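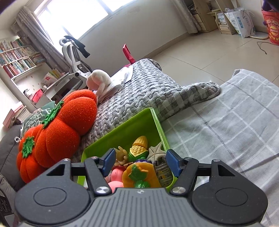 Open pads over the bin, yellow pepper between them. Episode 554, wrist view.

Trimming and labeling grasp episodes with Silitz

22/05/2020 - Kevin Gilmartin

Quick guide. Assumes you have Silitz installed and a folder of raw episodes from the hand-held gripper. If not, do the install page first, then come back.

What you end up with: one trimmed clip per grasp, a width track for the fingers, and a target label the policy can train on.

1. Import

Run silitz import on the top folder, not on a single session. It builds one index for everything. Our Westex set came to 3117 raw episodes and the index took most of a lunch break. Leave it alone untill it prints "index closed". Killing it halfway leaves a lock file, delete that by hand.

2. Find the fingertips

The blue pads are the easiest thing to track. Open the color picker, click once on each pad, save as pads.yml. Keep the saturation floor high. Bright toys are fine, a blue toy is not - if there's one in the bin, draw a mask around the pad area first.

Check the overlay on ten or so episodes. Both pads found, left is left, right is right. Swapped sides give you a negative width and the trimmer throws the whole episode out with no warning.

3. Set the trim points

Start: pads open, target between them. The caption one is a good start frame. The pepper has a clear gap to work with even though there's a corn cob and a starfish in there with it.
End: width stops changing, plus 40 frames.

Don't start earlier. We tried keeping the whole approach and the policy learned to hover. Slow hovering too. Kept the long version in the archive in case somebody wants it for planning.

4. Label the target

Click the object, type a name, enter. Short names. "pepper" not "yellow bell pepper toy". Things half hidden behind something else get the tag occluded, even if you can tell what they are. No name for it? Use unknown and move on, the Zedier merge script groups those later.

Only label the target. Background stays unlabeled - beds, chairs, shelves, all of it. The detector head ignores it anyway.

5. Export

silitz export --trimmed --width --labels

Check the summary line. Ours kept 1147 episodes after trimming. If you get a tiny number its almost always the pads file, go back to step 2.

Known problems

- Window behind the bin: auto exposure shifts when the wrist tilts and the pads go dark. Lower the value floor a bit, re-run step 2 for that session only.
- Ó Dubhghaill loader wants width in meters, Silitz writes millimeters. Use --units m.
- Undo in the label view only goes back one step. Fix is planned for September.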